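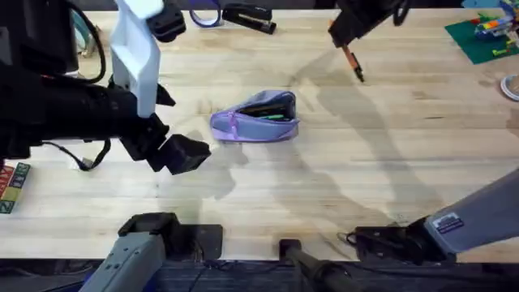 Photo: Facilities and Supplies Desk, Robles Learning Center

Support > Supplies and Furniture > Closed Requests > Pencil pouch zipper and table stains, Room 33

Request type: Classroom supplies / furniture
Location: Robles Learning Center, Room 33
Item: Zippered pencil pouch, lavender (Evach, student issue)
Related item: Butcher-block worktable
Priority: Normal
Assigned to: Leobardo Salinas
Status: Closed

Initial report
The requester states that the zipper on one lavender pencil pouch catches before it is fully closed. Pens have fallen out on several occasions when the pouch was carried between rooms. The requester also asks whether the stains on the worktable can be removed and whether they are the result of ink from the pouch. A replacement pouch is requested if repair is not possible.

Response 1 -- Supplies Desk
Your request has been received. Please leave the pouch and its contents in Room 33 until it has been inspected. Do not force the zipper pull or apply oil to the zipper. Kindly confirm whether the pouch has been machine washed.

Requester reply
The pouch has not been washed. It catches at the same place each time. It is worse when all the pens are in it.

Inspection notes -- L. Salinas
Pouch examined on the worktable, lying on its side with the zipper partly open. The zipper runs along the top edge and the thin purple pull is attached and sound. A green pen or marker was sitting against the inner lining at the opening. An orange pen with a black tip was out of the pouch at the time.

With the pouch emptied, the slider traveled the full length of the zipper without difficulty. With the contents returned, it caught at the point described. The lining had come away from its seam and was folding into the teeth whenever a pen pressed against it. No teeth were missing.

Worktable: pale wood with a few scattered stains. Several marks mentioned in the report are small dark knots in the planks and will not come out. The remainder are surface stains. No ink was found on the outside of the pouch, and the source of the stains could not be established.

Action taken
1. Loose lining trimmed and stitched back to the seam by hand.
2. Zipper teeth brushed clean and rubbed with a plain wax stick.
3. Pouch refilled and the zipper opened and closed 5 times. It did not catch.
4. Table stains treated with Rornis wood soap, following the grain. Two lightened. The others did not change and are referred to the July refinishing list.

Response 2 -- Supplies Desk
The repair has been completed and a replacement will not be issued at this time. Please store pens with the caps facing away from the zipper and avoid overfilling the pouch. Should the fault return, reply to this request within 3 weeks and a new pouch will be sent from the Netell stockroom -- lavender if available, otherwise gray.

Requester reply
Received, thank you. The zipper closes. Please keep the table on the July list.

Closing note
Pouch returned to Room 33. Table entry transferred to furniture request 1940. No further action under this request.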